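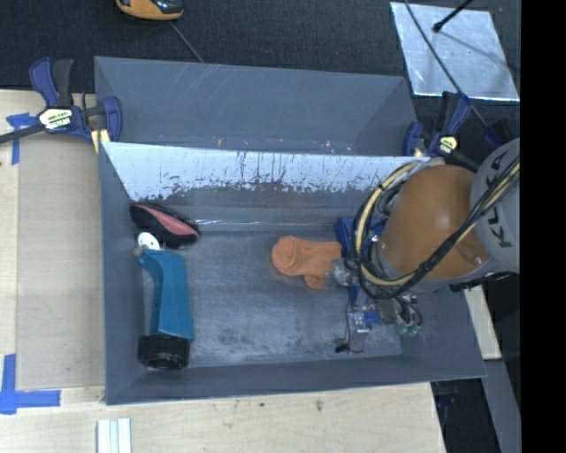
*The KUKA over the gray bin, orange piece at the gripper.*

8/18/24

I've been putting off the budget post because the numbers kept moving. They've mostly stopped, so this is where the bin picking cell stands.

The arm was never the question. What I had to plan for was everything attached to it, and in April I had that as a single line called "misc." That line is now longer than the rest of the sheet.

**Gripper.** I got two quotes. Stirkberg wanted $1,492 for a finger set with mounting plates and fittings. Zetex was cheaper but wanted a deposit and couldn't give me a ship date. I went with Stirkberg. Spare finger tips are extra, and I ordered 4.

**Bins.** I priced a proper bin fixture from Cirnex at $494. For now the bin is held to the table with bar clamps at the rear corners, and blue tape on the wood marks positions. Clamps are fine until I settle on a layout. The fixture moves to next year, and I may drop it.

If you're buying bins, look at how the floor and walls will reflect light. The divider in mine is bright and shiny on its upper part and worn dark lower down, and I'd pay a bit more for a matte one next time.

**Cables and hose.** I budgeted nearly $86 for this and should have doubled it. The bundle has to loop wide around the arm housing, so measure with the arm at full reach and then add slack. I bought too short and had to order again, with shipping both times.

**Test objects.** Cheap, but give them a line anyway. You want a mix of shapes and finishes. Mine came out of a box of household odds and ends.

Still open:

- A second camera mount. Khosravi has one I like, but the lead time is long.
- A better table. The wood top is stained and I'd like something heavier.
- Spare cable ties, which I keep forgetting to put on any order.

I'll update the sheet when the Khosravi quote comes in. If it's over what I have left, the camera mount waits and the table goes first.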